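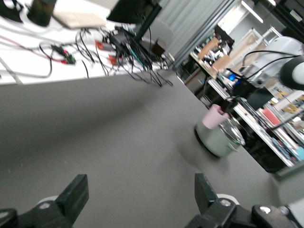 OK, thread time, because I finally sorted out my tea and coffee corner and I'm way too happy about it. 🍵

**1/** It started with one canister. Sage green, black rim at the bottom, clear glass lid. I bought it in April for loose tea, and then everything near it looked scruffy by comparison. You know how that goes!

**2/** The little pastel-pink cup came next. Pink and sage together, who knew? My grandmother's kitchen was exactly those two colors (plus a lot of brown), so maybe I've been heading this way my whole life.

**3/** Big discovery: I love a glass lid. I can see how much tea is left without opening anything. I used to run out on a Sunday night every single time, and now I get a warning.

**4/** I kept the old tins too. There's a dented Triscombe one that holds the Earl Grey, and an Alport one for sugar. They live on the shelf behind the door and I'm not getting rid of them, don't ask.

**5/** Total spend on this whole project: 30 dollars. Most of that was the canister. The shelf liner was left over from the bathroom.

**6/** Someone asked how I wash the glass lid. Warm water, a bit of dish soap, soft cloth, then I let it dry all the way before it goes back on. Tea hates damp!! I learned this with a very sad batch of jasmine.

**7/** Next up is coffee. I want a second canister the same shape in a different color, maybe a butter yellow? Or do I stay with green and label them? I've been going back and forth for 4 days and would love opinions.

**8/** Also looking for small cups that stack. Mine are all different sizes and they wobble. If you have a set you love, send me a picture, I want to see everybody's shelves!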